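Projects > Favinlow Gift Packing > Progress reports

Progress report, August
By the packing project coordinator, Gitel

This report is for the Safavi fund and covers the work since our last letter. We are packing donated small gifts into boxes, which go to the children's wards that Pornico supplies. The grant was for 96 boxes. The boxes have all arrived, and we have paid the first of 2 invoices.

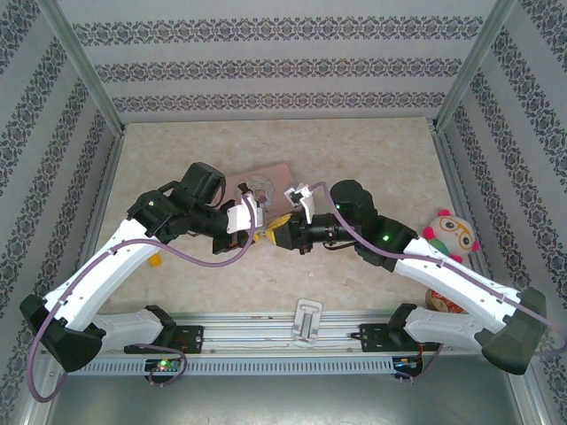 The delivery was five days later than the supplier promised, so we started with the paper lining and the name cards. We lost no money by this, but the packing plan had to move by one week. We now work every Wednesday until the afternoon delivery leaves.

The second matter is the choice of box. In our application we wrote that we would use plain white boxes. The price had gone up, and we asked you in a short message if coloured ones are acceptable. Thank you for the quick answer.

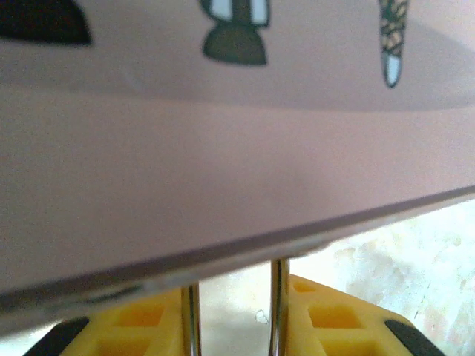 Storage was also a question in this period. The coloured boxes need more care than the plain ones, as marks show easily on a light colour. The pale mauve-pink has a smooth, matt face with small printed drawings, and we would like these to stay clean until the children receive them. For this reason we bought up to 3 rolls of tissue paper from the small costs budget – the receipts are with the accounts.
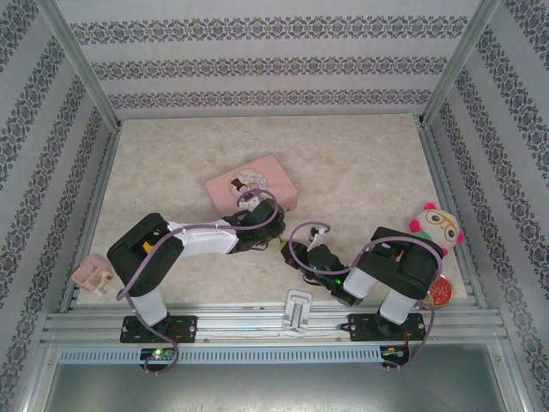 The wards have asked that nothing with loose small parts goes to the youngest children. We have changed the contents list and it is attached to this report. For the next period we plan to finish the lining, pay the second invoice and agree the delivery days with Pornico. We will send the final costs together with the next report.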